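Why did the Coltby trainer keep its fixed landing gear?

Bohumila Beneš

I've been building a 1/48 Coltby for my nephew and got sucked into reading up on the real one. The prototype drawings show wheels that fold up into the wing, nice clean doors and all. Then the production planes come along and the gear just hangs down in the breeze! I know retracting gear was old news by then, so what happened? Was it money? Also, my kit has little bulges under the wing that don't match the drawings, and I'd love to know if I should sand them off before I paint.

Ctibor Danko

Money was part of it, but mostly it was weight. The retracting gear with its pump, lines and doors came to 150 pounds more than the fixed legs, and the Coltby never had power to spare. The engine was the small Meltener, and with two people and full tanks it was already a slow climber. My uncle instructed on them and used to say you could eat a sandwich between takeoff and pattern altitude (he was a big man, so that didn't help).

The other thing is what the plane was for. Students drop airplanes onto runways all day long. A fixed leg with a fat oil strut will take that and come back for more, and the mechanics at Trelturstead could swap one before lunch.
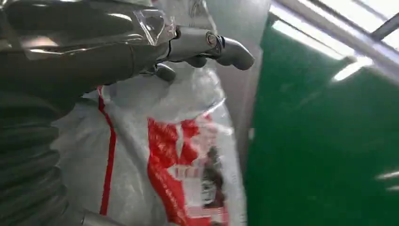
Did the fixed gear make it a lot slower?

It cost 22 knots at full throttle according to the test report, and a good bit less at the speeds students flew. For circuits and basic aerobatics that didn't matter much. It hurt on the long cross-country legs, where a headwind could mean an extra fuel stop.

Leave the bulges alone, by the way. Those are the fairings over the top strut mounts, and every production airplane had them. The drawings you've got are probably the prototype set, which gets reprinted all the time.

Kolář

Agree with most of that, except the engine wasn't always the small one. Later planes had the bigger Meltener and gross weight went up to 1730 pounds. They still kept the fixed gear - I think they'd just gotten used to it by then.

I had a ride in the back seat of one years ago. Loud, drafty, smelled of fuel, loved it. The wheel spats were usually taken off on grass fields since they packed up with mud, so if you want yours to look like a working trainer, leave them in the box. Silver overall with yellow bands is the scheme I remember.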